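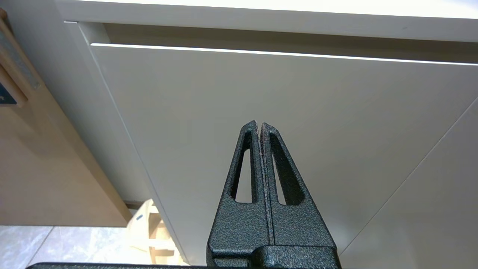

*그림 1. 손목 카메라 시점. 핑거를 모은 상태, 뒤쪽은 흰색 서랍 전면과 상판 아래의 틈.*

# 매니퓰레이션 실습 5주차: 그리퍼와 카메라 비교

Lockwood 실습 과정 / 배포용 강의 노트

## 5.1 범위

이번 주는 병렬 개폐형 그리퍼의 핑거 두 종류와 카메라 위치 두 곳(손목, 머리)을 비교한다. 팔과 제어기는 바꾸지 않는다. 제어기는 Curkier이고, 내부 루프 1000 Hz, 상위 명령 200 Hz로 고정한다. 이 값을 바꾼 로그는 비교표에 넣지 않는다.

지난주에 작성한 손-눈 보정 파일을 그대로 사용한다. 핑거를 교체하면 TCP(공구 중심점)가 달라지므로 TCP만 다시 등록하고 카메라 외부 파라미터는 건드리지 않는다.

## 5.2 핑거

| 항목 | Pultance A형 | Pultance B형 |
|---|---|---|
| 외형 | 끝이 좁아지는 형태, 길쭉한 개구부 | 폭이 일정한 형태, 개구부 없음 |
| 플랜지에서 끝단까지 | 116 mm | A형과 동일 |
| 측면 강성 | 낮음 | 높음 |
| 손목 카메라 가림 | 작음 | 큼 |
| 주 용도 | 좁은 틈, 가는 물체 | 무거운 물체, 평행면 |

그림 1의 핑거가 A형이다. 핑거에 뚫린 삼각형 개구부로 뒤의 흰 면이 보인다. 가림 면적을 계산할 때는 핑거 외곽선 전체를 마스크로 잡지 말고 개구부를 제외한 마스크를 쓴다. 두 마스크의 차이가 이번 과제 1번의 계산 대상이다.

A형은 끝단이 가늘어 접촉점이 한쪽으로 치우치면 비틀림이 생긴다. 비틀림은 모터 전류만으로는 구분하기 어렵다. 전류가 올라가는 동안 개폐 폭도 계속 줄어드는 구간이 있으면 핑거 변형이나 물체 압축을 의심하고, 같은 물체를 B형으로 다시 잡아 전류-폭 곡선을 겹쳐 본다.

## 5.3 손목 카메라

장점은 접촉 직전까지 끝단과 목표의 상대 위치를 볼 수 있다는 점이다. 손목이 움직여도 핑거의 마운트 쪽은 영상에서 거의 같은 자리에 남으므로, 이 부분을 기준점으로 삼아 카메라 고정 상태를 점검할 수 있다. 실습 시작과 종료 시점의 기준점 좌표를 모두 기록한다.

문제가 되는 조건은 다음과 같다.

- 무광 백색 면이 시야 대부분을 차지하는 경우. 특징점이 부족하고 자동 노출이 흔들린다.
- 면을 비스듬히 올려다보는 경우. 깊이 오차가 경사 방향으로 커진다.
- 틈의 모서리가 밝은 선과 어두운 띠로 나란히 나타나는 경우. 에지 검출기가 어느 쪽을 잡는지에 따라 틈의 위치가 달라진다.

세 조건은 그림 1에서 함께 확인할 수 있다. Potstead 카메라의 노출은 수동으로 두고, 값은 핑거 표면의 질감이 뭉개지지 않는 범위에서 정한다. 흰 면의 평균 밝기에 맞추면 검은 핑거 쪽 계조가 사라진다.

틈 위치는 밝은 선을 기준으로 통일한다. 작년 보고서 일부는 어두운 띠의 중심을 사용했으므로 수치를 그대로 인용하지 말 것.

## 5.4 머리 카메라 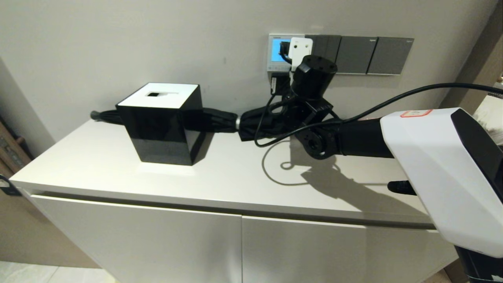
머리 카메라의 평가는 파지 품질과 가림을 분리해서 한다. 파지 품질은 물체의 어느 부분을 잡았는지로 적고, 가림은 손목과 팔이 물체를 얼마나 덮는지로 적는다. 접힌 검은 우산을 잡은 그림 2에서는 그리퍼가 은색 금속 링 바로 오른쪽, 손잡이 쪽을 물고 있다. 파지 위치 항목에는 링을 기준으로 "손잡이 쪽, 링 인접"이라고 쓴다. 물체도 검고 그리퍼도 검어서 둘의 경계를 색상만으로 분할하면 마스크가 하나로 붙기 쉽다. 링은 이 경계 근처에서 밝기 차가 뚜렷한 표식이므로 수작업 라벨링의 시작점으로 적당하다.

가림 항목에서는 가려진 이유를 구분한다. 같은 장면에서 우산은 티슈 상자 뒤를 지나며 양옆으로 이어진다. 이 부분은 환경에 의한 가림이다. 그리퍼가 덮은 부분은 로봇에 의한 가림이며 두 값을 합산하지 않는다. 핑거를 바꾸었을 때 달라지는 것은 후자이다.

그림자도 별도 라벨로 둔다. 흰 상판 위에는 팔의 넓은 그림자와 케이블의 가는 곡선 그림자가 함께 생긴다. 배경 차분을 쓰면 둘 다 전경으로 분류될 수 있다. 티슈 상자의 광택 면에 생기는 반사는 깊이값 결측과 함께 확인한다.

## 5.5 케이블

외부 케이블은 비교 실험에서 자주 빠뜨리는 변수이다. 손목 주변에 늘어진 케이블은 자세에 따라 장력이 변하고, 그 값이 손목 토크 추정치에 섞인다. 절차는 다음과 같다.

1. 핑거를 완전히 벌리고 물체 없이 파지 자세로 이동한다.
2. 정지 상태에서 토크를 기록한다.
3. 손목만 회전시켜 양쪽 한계 근처에서 다시 기록한다.
4. 핑거를 교체한 뒤 같은 순서를 반복한다.

자세에 따른 편차가 약 200 g의 하중에 해당하는 값을 넘으면 케이블을 다시 정리하고 처음부터 측정한다. 고정 클립의 위치는 보고서에 도면으로 표시한다.

## 5.6 비교 절차

물체와 지지면의 배치는 핑거를 바꾸는 동안 유지한다. 접근 방향은 상판과 평행한 방향, 위에서 내려오는 방향으로 나누고 서로 다른 표에 적는다. 실패는 접근 중 충돌, 미접촉, 들어 올린 뒤 미끄러짐으로 구분한다. 판정이 애매하면 비고란에 쓰고 성공률 계산에서 제외한다.

손목 영상과 머리 영상은 제어기 시각으로 정렬한다. 카메라 자체 시각은 참고용으로만 남긴다. 정렬이 맞는지는 핑거가 닫히기 시작하는 프레임을 양쪽에서 찾아 확인한다.

## 5.7 과제

1. A형 핑거의 외곽 마스크와 개구부 제외 마스크를 만들고, 가림 면적의 비를 구하라.
2. 서랍 틈의 밝은 선을 직선으로 근사하고 노출값에 따른 기울기 변화를 그려라.
3. 우산 파지 영상에서 환경 가림과 로봇 가림을 따로 라벨링하라. 그림자는 제외한다.
4. A형과 B형의 전류-폭 곡선을 같은 축에 그리고, 접촉 이후 구간의 차이를 설명하라.

제출물은 보고서, 원본 로그, TCP 설정 파일이다. 로그 파일명에는 핑거 종류와 접근 방향을 넣는다. 보정 파일을 다시 만든 조는 이전 파일도 함께 제출한다.

개정: 2024-09-01, 5.5절의 측정 순서 수정.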